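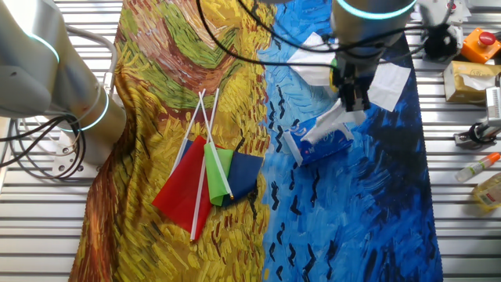
11th November
By the Trinitz robotics club

The flag round is the one our newer members worry about most, so I've written up how I go about it. You get a command ("green", say) and one arm has to pick out that flag and hold it up. Easy enough when they're laid in a row, but I like to practise with them in a heap — red lowest, green partly over it, navy tucked under the green, sticks all crossing each other. If you can sort that out on a busy patterned cloth, a tidy row won't scare you.

Before you switch anything on, check where your emergency stop is and make sure your partner can reach it. Then move both arms to the home position and wait for the cables to settle. We snagged one in October and lost a whole evening to it!

Next, teach the grasp. Open the Tanov panel, pick the arm you want and set the speed to 100. I know it feels painfully slow (it is), but leave it there until the pick works three times in a row. Bring the fingers down over the bare part of the stick, well away from where it crosses another one. Never go for the cloth. It folds up between the fingers and you end up dragging the whole pile along with it.

Close the gripper gently, then lift straight up a little way and pause. I put a wait of 2000 milliseconds in here, which gives the other flags time to slide off. If one is still hanging on, lower again, open, and try nearer the end of the stick.

Once the lift is clean, save the pose with a name you'll recognise later. Mine was called 1267 for weeks and I kept loading the wrong one — please use "green_lift" or something sensible.

Now shuffle the pile and run it again from the top. When all the colours work, try the tissue pull, which uses the same slow lift but a much lighter squeeze. The settings for that are in the Zavon folder, and you'll want to copy them before you change anything.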